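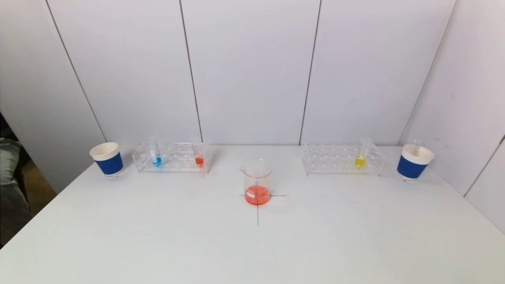 *Blue, yellow and two sorts of orange, with a paper cup at either end.*

I have come to believe that coloured water is the most honest subject on the school timetable, and I would like it to be given more of the week.

My daughter's school in Jarulbridge has spent the year trimming its practical science. The replacement is a subscription package called Tralari, which runs on a tablet and contains 36 virtual experiments. You drag a tube to a beaker with one finger. The beaker fills, the tablet plays a small fanfare, and the child is awarded a badge. My daughter has 14 badges. She has yet to spill anything, which worries me more than her spelling.

Spilling was how I learned most of what I know. My own teacher, Paora Nepia, kept a shelf of food dye and let us loose on it every Friday afternoon. He set out tubes, a rack and a beaker, and drew a cross on the bench to show where the beaker went. I thought the cross was fussy. By December I had drawn one on my desk at home, on the good wood, and been spoken to about it at length.

A cross is a fine piece of equipment, though. It costs nothing and never needs charging. It says that the beaker lives here, and if the beaker is somewhere else then somebody has moved it and might like to own up. I would draw one under our teapot if I thought I'd get away with it. The same goes for the clear rack, a block with holes in it whose whole job is to stop round-bottomed things from falling over. I have worked in offices that managed less in a decade.

The case against, as put to me by the school, is money and mess. I've seen the figure for refitting one room, and it had a great many noughts. But you can do a good deal of this on any white table that wipes clean. The paper cups can come from the shop on Caron Street. Glass breaks, yes. Children who have broken one tube carry the next one like a newborn, and I can't see how you teach that with a fanfare.

Then there is the colour itself. Tip yellow into blue on a screen and you get green, the same green every time, because someone in an office chose it. Do it in glass and you get pond, or mint, or something close to the bathroom we had in our first flat. Your neighbour gets a different one. You argue over who poured too much, and there, a bit late and rather damp, is the lesson on measuring.

I wrote all this to the head — two sides, quite polite — and received a reply thanking me for my interest in Tralari. It had a badge attached.

So we have started at home on Saturday mornings, with a jug, some dye and the kitchen table. The table is now faintly blue at one end. My wife has asked whether it will come out, and I've told her we are looking into it.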